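Drying Time and Residual Moisture on Household Plates Under Three Storage Conditions

Final report, Materials and Environment Laboratory course

Abstract

Air drying is the default method in homes without a dishwasher, but the time it takes is rarely measured. This report compares drying times for plates stored upright in a wire rack, flat on a wooden surface, and stacked face to face. A total of 246 drying runs were recorded in October in the student residence at Gorkden. Upright storage gave the shortest median time. Relative humidity had a larger effect than plate material in every storage condition.

1. Background

Water remaining on a plate after washing leaves by two routes. Part of it drains under gravity, and the remainder evaporates from a thin film or from separate droplets. Drainage is mostly complete within the first two minutes. Evaporation is slower and depends on surface area, air movement, temperature and humidity.

Earlier coursework at the Rangel campus looked only at drainage and used a single plate size. Evaporation was left out because the balance available at the time could not resolve masses below one gram. The present project used a Camska bench balance reading to 0.01 g, which made the second stage measurable.

2. Method

Each plate was weighed dry, rinsed for ten seconds in tap water, held vertically for five seconds and moved to its storage position. It was then weighed every five minutes until two consecutive readings agreed with the dry mass to within 0.02 g. The time of the first of these readings was taken as the drying time.

Room temperature and relative humidity were logged at one-minute intervals with a Fekari sensor placed at plate height. The log contains 2,231 usable entries. Entries from periods when the window was open were removed before analysis.

Upright plates were placed between the tines with at least one empty slot on each side. Flat plates were laid directly on the wood, eating surface up. Stacked plates were tested in pairs, and the pair was treated as one sample.
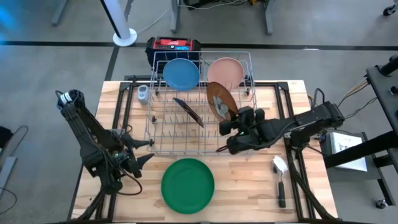

3. Results

The median drying time for upright plates was 73 minutes. Flat plates took longer in all humidity bands – the underside dried last, with water held in the ring where the foot met the wood. Most stacked pairs had not reached dry mass when the run was stopped at four hours, so no median is given for that condition.

Differences between glazed ceramic and plastic plates were small. Plastic shed less water during drainage and kept more separate droplets, but its lower starting film mass partly offset this. In 13 runs the final mass was below the initial dry mass, probably due to food residue removed by the rinse. These runs were excluded.

4. Sources of error

Handling during weighing dislodged droplets and shortened the measured time by an unknown amount. The wood also absorbed water over repeated runs, and it was wiped but not dried between samples. Air speed was not measured. A small anemometer would be the most useful addition to the setup, followed by a second balance so that two storage conditions could be run in parallel.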